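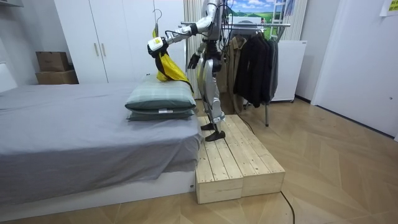

Visit to the Movwood Residence, Fonunwood

Members of the Housing Standards Group visited the Movwood residence on a Tuesday in March, at the invitation of the operator, Asamoah. The building provides 421 furnished rooms for trainees and visiting staff. The delegation was received at 9:30 a.m. by the residence manager, Lilian Mwaipopo.

The morning was given to heating and ventilation. Kiprono Nyamweya presented the maintenance records and led the group through the boiler room and the east stairwell, where new fire doors are being fitted. Members asked about noise from the street side - a matter raised in last year's report - and were shown the revised window schedule.

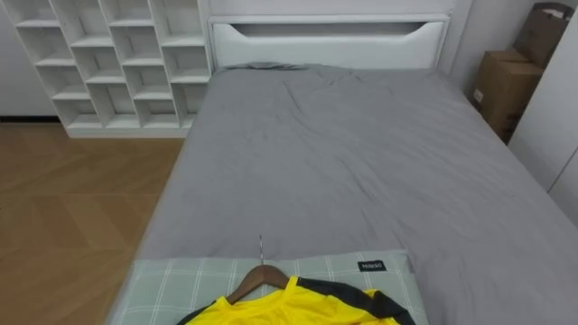
Double bed with gray bedding and white headboard, Movwood residence.

After lunch, Stella Massawe outlined the rental terms. Linen is included, and tenants may give notice of 15 days. The group requested a written breakdown of laundry charges, to be sent to Musyoka Nzioka before the next meeting. A return visit will be arranged once work on the stairwell is complete.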